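Section 5: Setting up the scoreboard console for a game

This section covers the Skumia console from the time it is placed on the scorer's table to the opening tip. Hanging the main display and the two shot clocks is covered in Section 3. If your gym still has the older Willis display, read the note after step 4 before you turn anything on.

Before you start

Have the console, its power supply, the gray data cable and the spare horn fuse within reach. The console needs a grounded outlet of its own. Do not share a power strip with the public address amplifier.

CAUTION: Do not connect or disconnect the data cable while the console is on. Doing so can damage the output board, and this damage is not covered by the warranty.

Connecting the console

1. Set the console on the scorer's table, facing the court, with the horn switch on the right.

2. Run the data cable to the wall plate and turn the locking ring until it clicks. Tape down any cable that crosses a walkway.

3. Plug in the power supply and press POWER. The console runs a lamp test and every digit on the display shows 8.

4. When the lamp test ends, the console asks for a display code. Enter 1133 for a full-size display and press ENTER. The display goes blank, then shows zeros for both teams.

Note: A Willis display takes code 300 and does not show individual fouls. You will have to keep fouls on paper.

If the display stays blank, turn the console off, check the locking ring at both ends, and start again from step 3.

Setting the game rules

5. Press MENU and choose BASKETBALL. The console remembers the last sport used, so check this even if the console was set up the day before.

6. Enter the period length in minutes and press ENTER. Repeat for overtime and halftime.

7. Set the number of team fouls that turns on the bonus light. For league play in which the bonus starts on the fifth foul of a quarter, enter 5.

8. Set the timeouts for each team. Full and short timeouts are entered on separate lines.

9. Choose SAVE AS and give the settings a name. Up to eight sets can be stored. Saved settings are kept when the power is off, but scores from an unfinished game are not.

Testing the horn and clocks

10. Warn anyone near the display, then press HORN once. The horn is loud — do not test it while someone is on a ladder beside it.

11. Start the game clock and let it run for several seconds. Stop it and confirm that the console and the display show the same time.

12. Press the 24 and 14 reset keys in turn and have someone at each end call out what the shot clock shows.

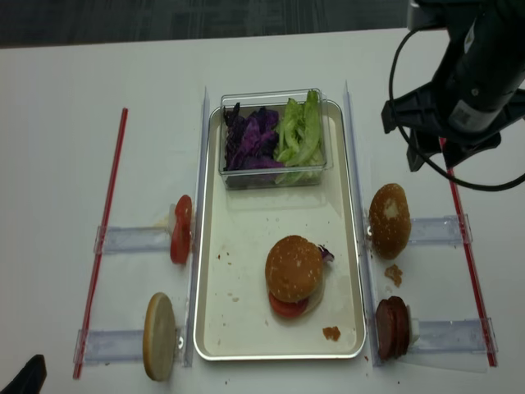 13. Return the game clock to the full period and press HOLD. The clock will not start until HOLD is pressed again, so a bumped key during warmups does no harm.

CAUTION: The console is not sealed against liquids. Keep drinks off the scorer's table, and put the rain cover on when the console is left unattended.

Correcting a score during play

To take a point off, hold EDIT and press the team's +1 key. Corrections do not stop the game clock. Tell the referee at the next dead ball — the console keeps no record of who made the change.

For changing the horn fuse and replacing digits, go to Section 6.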